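Unit 3 handout: Nesting and storing bowls

Okay, so nesting! I know it sounds like kid stuff, but I lost a whole shelf at home to bowls I'd stacked in any old order, and it bugs me every November when the baking starts.

Start with the biggest bowl and work down. Set them all out first, right side up, with space between them, so you can compare the rims (bottoms fool you). Red is our large one, and the little pink one goes in last. 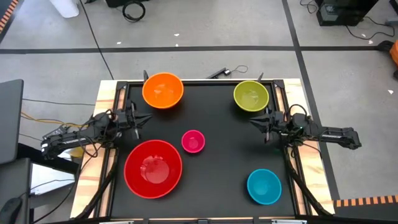 Boris Nedeljković thinks two bowls of nearly the same size should never be nested at all, they just jam. I still do it, with a paper towel in between. Try both at home and bring notes, page 31 has the chart.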